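Repainting the big table

It took most of March, but the table in the back room is finished and I'm using it again.
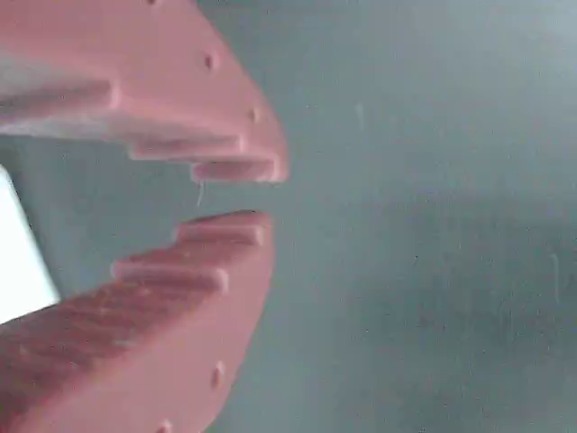 The gray-blue, close up.

I bought this table eleven years ago from a print shop that was closing. It is about as long as my car is wide and it weighs more than it should. The top was white when I got it, then yellow, then a kind of tan I never chose. I had stopped seeing it. Then Iraís Contreras came over to cut fabric for her porch cushions and laid a clean sheet down first, without saying anything, and after she left I started pricing tables.

A new one the same size from Teltden was $1,028 before delivery. They would also sell me only the top for $297, but it's an inch and a half short on one side and I'd have had to drill new holes in the frame. I thought about it for a week. In the end I bought sandpaper.

Sanding was the worst part. I did it in the driveway over two afternoons, with Wenceslao Galindo on the other end to get it through the door. We took the legs off first. One of the eight bolts was stripped and I had to cut it, so now there is one shiny bolt and seven brown ones. The old finish came off in the middle easily and fought me everywhere near the edges, where I guess people had leaned on it. I went through the coarse paper faster than planned and made a second trip to the store for more, and then a third trip for a dust mask, which I should have been wearing already.

There was a row of old knife cuts along the long side. I filled the deep ones. The shallow ones I left to the primer, and the primer did not take care of them. If you sit at that side and put your eye down low you can find them. I don't sit at that side.

The color took longer to settle than it should have. I wanted something that wouldn't glare under the lamp and that I could lay almost anything on and still see it. White was out. Black shows every crumb. I had a sample card from Ponce, the paint counter on the way to my sister's, and I taped it to the wall over the sink for a while. The greens looked like a school. The plain gray looked fine in the morning and like wet cement by dinner. The one I kept going back to was a gray with some blue in it, and when I asked for a quart the man mixing it said I'd need two. I bought one. I needed two.

Two coats of primer, three of color, all with a small foam roller. The can said to wait four hours between coats. I waited overnight, mostly out of laziness, and I think that was the right call because the room was cold. The first coat of color looked terrible, streaky and much too blue, and I went to bed annoyed. The second coat evened it out. The third I'm not sure did anything except use up the paint.

Then a clear coat. I used the matte one from Fodside. It goes on milky and you have to keep moving. I timed the whole top at 90 minutes, including the edges, and my shoulder hurt for two days. There is one bristle in it, left of center, from the brush I used on the corners. I tried to get it out with tweezers, made a small dent, and stopped.

I let it sit for ten days before I put anything heavy on it. That was hard, as everything that normally lives on the table was on the floor in the hall: the cutting mat, the lamp, the jar of pens, a box of buttons, the scale, and a pile of mail I still haven't opened. Some of that is not going back. The buttons went to Iraís, who says she'll use them.

I added up the receipts last night. Paint, primer, clear coat, sandpaper, filler, mask, rollers and one bolt came to $273. So I saved twenty-four dollars over buying the shorter top and having it done in an afternoon. Wenceslao thinks this is very funny. I should say I also have half a can of primer left, and the roller tray can be used again.

I do like it, though. Small things are much easier to find on it than they were on the tan. I lost a needle twice in a week on the old surface and so far I haven't lost one on this. The matte finish picks up fingerprints if you've been eating, and they wipe off with a damp cloth and no soap. Pencil wipes off too. Ballpoint I haven't tested and don't plan to.

The legs are still the original brown. I was going to paint them the same gray-blue and then ran out, and I don't want to buy a third quart for four legs. There's a darker color by Cenov that might work, nearly navy. I'll pick up a card for it next time I'm out that way.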